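4.2 The open day demonstration

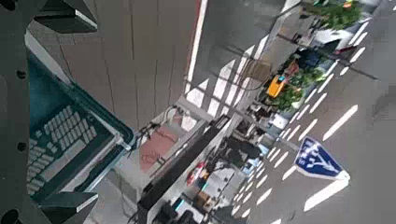

The second part of the study took place in February, when the lab at Skundomby was open to visitors for an afternoon. We ran the same reaching task as in Section 4.1, using the Jirier controller without changes. Visitors came in groups of up to 6 and stayed as long as they liked. An operator started each trial and answered questions between trials.

We completed 102 trials during the visit. Before each one, the arm returned to its start pose and the operator picked a target from the Porkum list. No trial was repeated for the benefit of a late group. Trials in which a visitor asked the operator to stop were logged as interrupted and are left out of Table 3.

Figure 4. View from the wrist camera during the open day. The two gripper fingers are at the left, with the keyboard of an open laptop-like device between them. Part of the lab floor, with its white dashed markings and a blue sign, is visible at the upper right.

The wrist view changes a great deal as the arm turns, and the background in the open lab was more cluttered than in the closed room used earlier. We did not mask it. The camera settings were fixed at the start of the afternoon and left alone.

After the trials, about 40 visitors filled in a short form adapted from the Alhassan questionnaire. It asked how easy it was to guess where the arm would go next. Two forms were blank on the second page and were dropped. The remaining answers are reported in Section 5.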